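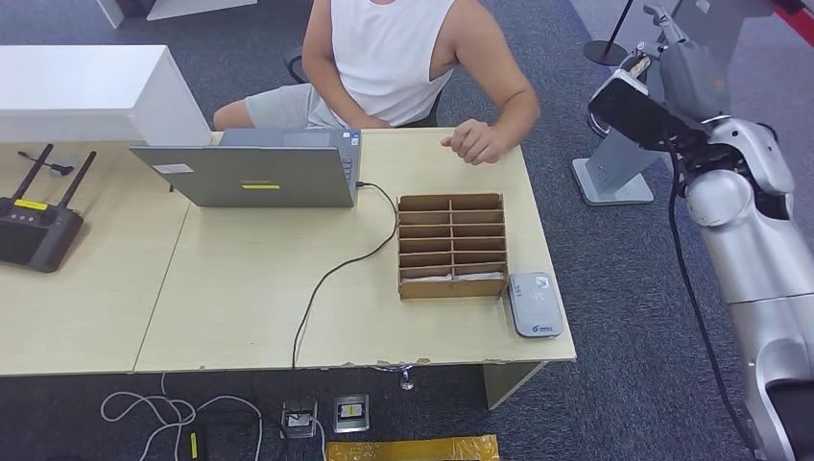 Gremadau Office Services, IT Help Desk

Ticket 2996: Shared calendar shows the wrong hour for Promwood meetings
Status: closed
Opened by: Huguette Nguyen
Priority: normal

Problem as reported
All meetings which come from the Promwood office appear one hour too late in my calendar. Meetings made by our own office in Arkau are correct. I missed the start of the Friday planning call for this reason. My colleagues in room 219 see the correct hour.

Log
9:10 Asked the user to check the clock of the computer. The clock is correct and the time zone is correct.

9:25 Opened the same account in the browser. The Promwood meetings are at the right hour there. So the server data is good and the fault is in the desktop program.

9:40 Removed the shared calendar and added it again. No change after sync.

10:05 Found that the calendar program has its own time zone setting, separate from the system. It was still set to the zone of the Kennedy office, where the user worked until July. Changed it to "Use system time zone" and restarted the program.

10:15 Promwood meetings still wrong. Cleared the local cache and waited for a full sync, which took roughly 37 minutes.

10:55 All meetings are now at the correct hour. User confirmed by phone.

Note for the next technician: please do both steps, the setting and then the cache. I could not find out why only the Promwood meetings were affected. If it comes again, reopen this ticket and attach the sync log.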